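Memisbridge Hand Tool Working Practice Group
Minutes of the meeting held Thursday, July 19, 2018

Chair: Aurelio Gallegos
Minutes: Tobiloba Ekwueme
Present: members from Memisbridge, Irberg and the Drerport site. Okoro sent apologies and written comments.

1. Minutes of the last meeting
Accepted with one change. Item 4 had the group "welcoming" the Irberg checklist. Mr. Gallegos asked for "received."

2. Matters arising
The glove question is still open. Irberg was to send its supplier's letter and has not. Carried over again.

3. Draft rules for hand-held gripper work, version 6
The chair said the draft had grown by 2 pages since the spring and he was not sure that anyone doing the work would read it. Irberg replied that the length came from requests made by this group. The chair accepted that but said he still wanted to know which rules change what a person does at the table.

Rule 3 (marker blocks). The draft says marker faces must be "kept clean at all times." Drerport asked who checks, and how often. There was no clear answer. Reworded to: wipe marker faces before the first recording of a shift and after any knock. Okoro's written comment asked for a signed sheet for each wipe. Not adopted. The chair said a column of initials shows that somebody owns a pen.

Rule 5 (table contents). Irberg wants every object on the table listed before work begins. Drerport thinks this is fine for a bare bench and hopeless for a furnished room, where the lamp, keyboard and crockery are part of the setting. Long discussion. Left as drafted for now, with Drerport to propose other wording. 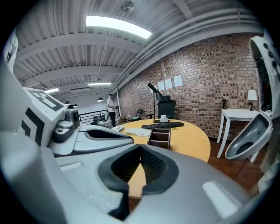 Item 3, rules 5 and 7: gripper in use at the round table, with a second person farther back in the room.

Rule 7 (other people in the room). The draft asks for a clear space between the operator and anyone else but gives no distance. Irberg said a figure would be added after "further study." The chair asked what study, by whom, and whether it had a start date. It has none. Ms. Ekwueme noted that distance may be the wrong thing to ask for, as a person looking down at something in their hands could walk into the work area from anywhere. She suggested that the operator say out loud when a recording starts and stops. Agreed as a trial at Drerport only.

Rule 8 (cables on the floor). Agreed with no discussion: tape down or reroute any cable that crosses a walking path.

4. Results from the Irberg checklist
Irberg reported that the checklist was used for 2,056 recordings and that 998 of them had at least one box left blank. Irberg takes this as a case for more training. The chair said it could as easily mean the form is too long, and asked which boxes were blank most often. That had not been looked at. He would not support making the checklist mandatory until it had been.

Drerport asked if the recordings with blank boxes were any worse than the rest. Also not known. Irberg was asked to compare the two groups and to say beforehand what "worse" will mean – dropped objects, lost marker tracking or something else.

5. Use of the word "certified"
Okoro's written comments propose that operators who finish the half-day course be called certified. Several members were against it. The course has no test and the group has no standing to certify anyone. "Has attended the course" will be used instead. Okoro to be told.

6. Actions
Irberg: break down the blank boxes by question, and compare the two sets of recordings.
Irberg: glove supplier's letter.
Drerport: new wording for rule 5, and notes on the spoken start and stop.
Ms. Ekwueme: send out version 7 of the draft, shorter if possible.

7. Next meeting
October, at Drerport, date to be fixed by email. Irberg asked for the draft to be put to a final vote then. The chair said it could go on the agenda, but he made no promise about the vote.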